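벽 색을 고르는 일

작년 11월에 Rakberg 근처로 이사를 왔습니다. 방은 작지만 창문이 동쪽에 있어서 아침에는 밝습니다. 문제는 벽이었습니다. 흰 벽은 저에게 병원 같은 느낌을 줍니다.

처음에는 페인트를 쉽게 생각했습니다. 가게에 가서 색을 말하면 된다고 믿었습니다. 그런데 Illell이라는 가게의 색상표에는 초록 계열만 71가지가 있었습니다. 한국어로 초록, 연두, 풀색, 쑥색을 구별하는 것도 저에게는 아직 어렵습니다. 점원이 "회색이 도는 초록"이라고 말해 주었고, 저는 그 표현을 수첩에 적었습니다.

작은 통 4개를 사서 종이에 칠해 보았습니다. 아침과 저녁에 색이 많이 달랐습니다. 제일 예뻤던 색은 밤에 전등을 켜니까 노랗게 보여서 포기했습니다.
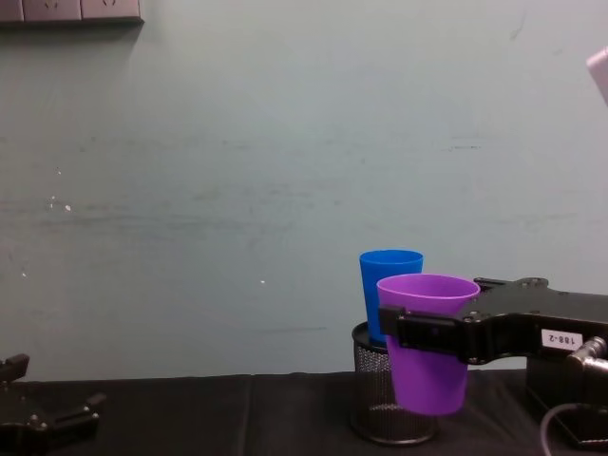 마르는 시간도 생각보다 길었습니다. 설명서에는 12시간이라고 쓰여 있었지만 저는 약 16시간을 기다렸습니다. 화요일 저녁에 두 번째로 칠했고, 그날은 창문을 열고 두꺼운 이불을 덮고 잤습니다.

다음에는 문을 칠하고 싶습니다. 문에는 다른 종류의 페인트를 써야 한다고 들었는데, 아직 잘 모릅니다. 아시는 분은 댓글로 알려 주시면 감사하겠습니다.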